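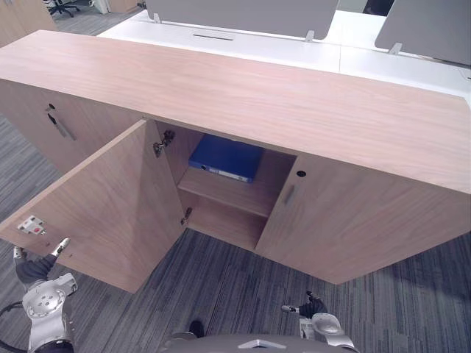
Gladys Rengifo asked me last time whether a half-empty cupboard isn't just a waste of a cupboard. Fair question, and a good way into today's notes (Office Records, session 9, bring your own pen please!).

My answer is that room on a shelf is what lets you put things back. When I started at Skoline we had 40 binders jammed into one credenza, and getting one out meant wrestling three others, so of course they all ended up living on people's desks. Same story at Grestgate, only with nicer carpet.

So, working through a low cabinet:

1. Open the door all the way before you reach in. Half-open doors catch your elbow, and the hinges don't love being leaned on.

2. Run your hand along the shelf before you decide what goes on it. I do this every time, it's a habit now, and I find paper clips, crumbs, and once a whole stapler.

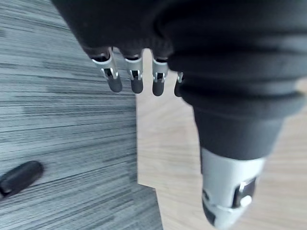
3. Think about the floor. You'll be working low down, so clear a bit of carpet in front of the doors, and don't box yourself in between the furniture and the wall (I've done it, with file 1742 under one arm and the phone ringing).

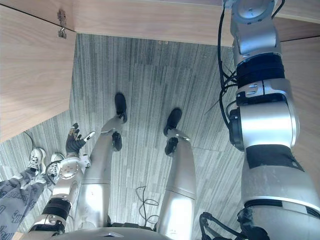 Wagner Arruda wanted to know if binders should stand or lie flat. Stand them if the shelf is tall enough, spine out. Flat is okay for one or two, but once you stack them the bottom one never gets opened again.

4. Take file boxes out one at a time, and check the label before the box goes anywhere. If the label's blank or you can't read it, write a new one right then. I mean it, you won't do it later!

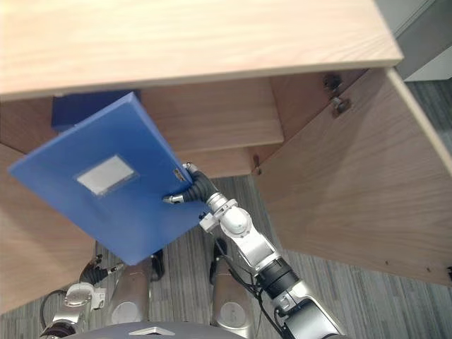
Blue file box coming out of the cabinet.

For Wednesday: read page 51 of the Paucar handbook and pick one cupboard at your own workplace. List what's in it, shelf by shelf.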